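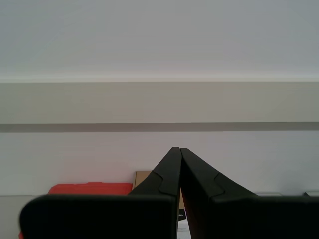

Gestska Hand Hygiene Project: Progress Report to the Flurnenell Fund

Where we are up to

We are now through November, and the norovirus has been more punctual than any of our suppliers. The project covers five long-term care homes and the primary schools nearest to them, the theory being that grandchildren and grandparents trade germs as freely as they trade lollies.

Training reached 229 staff, counting the kitchen crew at Ukum, who sat through the session twice after we booked the same room for two audiences. They have asked not to be invited again. Their handwashing scores are excellent.

Supplies

We gave out 3,759 bottles of sanitizer. Your program officer will recall that alcohol gel has little effect on norovirus, and so will anyone who read page two of our original application. The bottles were ordered for flu and colds. Posters saying "Soap first" have gone up beside the dispensers, in a colour the printer called teal and the rest of us call hospital.

Three dispensers at Cù were mounted at a height suited to basketball players. They have been lowered.

Outbreaks

Two homes reported a stomach bug this period, compared with four in the same period last year. We would love to take the credit. The numbers are small, one of the homes changed how it records cases, and last year was a shocker everywhere. We'll make bolder claims when we've earned them.

Money

Spending is under budget on travel and over on paper towels. The towel line assumed people would dry their hands with one. We ask permission to move the travel surplus across, and the form is attached, signed in both places this time.

Next period

School sessions resume after the holidays, with a shorter talk and more glitter. The glitter stands in for germs and is still turning up in our office carpet from the pilot. Night staff at Ukum get their own session at 10 p.m., with decent coffee.

Recent items
Flu clinic hours at Gestska
Soap first: poster files to print
Cleaning up after a stomach bug
Notes from the Cù family evening
Previous progress reports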